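**Cundholm kitchen & lunch program: June update**

Dorin, quick one before the 2 pm call. Numbers first, rest when I get to it.

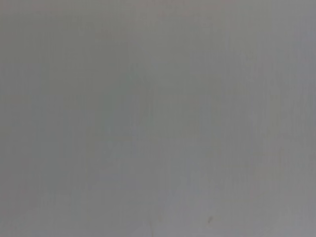
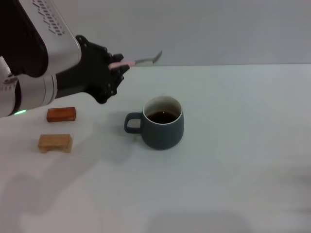
- 27 seniors signed up, 26 still coming. One moved to Ritton.
- Spent $300 on the freezer repair, recipt attached
- Lu covering Troltum deliveries til the van's back. Slow but OK.
- Menu cards: printer still late. Chasing.

Need from you: a yes on moving the leftover gas money to produce. Prices up again, esp. tomatos.

Full budget sheet comes with the next report.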